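Dristo Teleop Kit review: teaching a simulated arm by hand
By Despina Milošević

I have been driving practice arms from my kitchen table since July, so I came to the Dristo kit with plenty of opinions (and a sore thumb from the last one!). You hold a small controller, the gripper on your screen goes where your hand goes, and every run is saved as a demonstration for the robot to learn from.

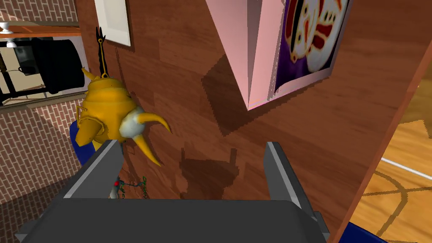
4 min read

I'm especially fond of the cluttered tabletops, with a glossy yellow figurine and a pink box to plan your way past. Shadows helped me judge height far more than I expected. My first 18 demonstrations were wobbly, I'll admit, but by the second evening I was having a lovely time. The wrist twist still lags a little, and the Berisha controller I used before felt nicer to hold.

Setup took me 2 tries. 3 stars for the manual, 4 for everything else.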